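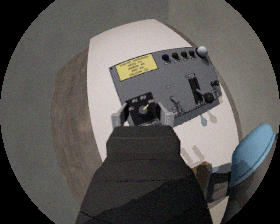 Figure 7.1 A control panel on a white tabletop.

Chapter 7
Counting Heads: Roster Limits and the Transfer Market

A college football coach has two jobs. One is to win games. The other is to keep enough players on campus to hold a practice, and in some years the second job is harder.

Consider Ravn College, which opened February with 40 players on its offensive depth chart. By spring practice it had lost 18 of them. A few graduated, as students are sometimes known to do. The rest went looking for playing time, warmer weather, or a head coach who could remember their names. Ravn replaced them mostly with players leaving Zivmont State, whose own staff was busy calling players at Ravn. Both schools described the result as a fresh start.

This chapter treats the roster as a budget. Every place given to one athlete is a place withheld from another, and a third-string punter costs the same spot as a starting tackle – a fact that punters rarely bring up. We begin with the simplest case, a fixed limit and no transfers, then let players leave, and finally let them come back, which happens more often than the farewell posts suggest.

Section 7.2 uses records from the Prikero Conference, covering 227 transfers in all. Around 30 of these involve players who changed schools twice. Students should read the definitions of "eligible" and "immediately" in Section 7.1 before going on. Neither word means quite what it does at home.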